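Startseite » Lehrbuch » Teil III » Kapitel 11
Zurück | Inhalt | Weiter

Kapitel 11
Plattformen und ihre Versprechen

Im November lud der Suchdienst Skikow zu einer Veranstaltung ein, auf der er das Ende der Suche verkündete. Man werde künftig gefunden, hieß es, und zwar von den richtigen Inhalten. Die Nutzungsbedingungen wuchsen aus diesem Anlass auf 366 Absätze. Gelesen hat sie vermutlich die Rechtsabteilung, und auch die wohl arbeitsteilig.

Für die Wirtschaftsinformatik sind solche Ankündigungen dankbares Material. Sie zeigen, wie ein Unternehmen gesehen werden möchte, und mit etwas Geduld lässt sich daraus ablesen, womit es sein Geld verdient. Skikow verkaufte Werbeplätze, vorher wie nachher. Der kleinere Konkurrent Flollel verkaufte ebenfalls Werbeplätze, nannte sie aber »Begegnungen« und verlangte dafür 17 Prozent mehr.

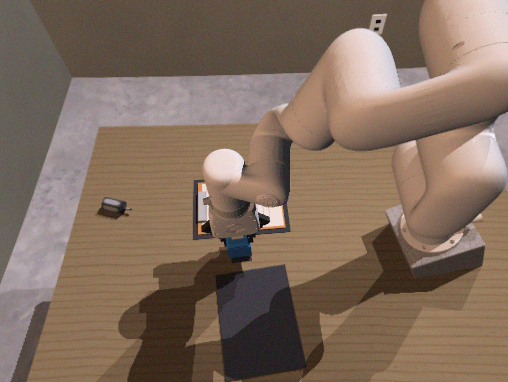
Abb. 11.1: Roboterarm über einem Holztisch, Computersimulation

Wer den Markt verstehen will, muss zwei Seiten im Blick behalten. Auf der einen sitzen die Nutzer, die nichts bezahlen und sich dennoch beschweren. Auf der anderen sitzen die Werbekunden, die bezahlen und sich deshalb häufiger beschweren. Die Plattform steht dazwischen und bedauert beides in gleichlautenden E-Mails. In der Literatur heißt diese Anordnung zweiseitiger Markt. Je mehr Menschen sich auf der einen Seite einfinden, desto attraktiver wird die andere, jedenfalls bis zu dem Punkt, an dem die Startseite nur noch aus Anzeigen für Matratzen besteht.

Abschnitt 11.1 führt den Begriff der Netzwerkeffekte ein. Abschnitt 11.2 behandelt den Fall Cestodura, einen Anbieter von Firmensoftware, der binnen 24 Monaten dreimal sein Geschäftsmodell wechselte und einmal das Logo. Das Logo war teurer. In Abschnitt 11.3 geht es um Wechselkosten am Beispiel des Versandhauses Hauser, dessen Kundendaten bis heute in einem Format vorliegen, das außer Cestodura niemand öffnen kann. Grundkenntnisse der Preisbildung aus Kapitel 4 werden vorausgesetzt.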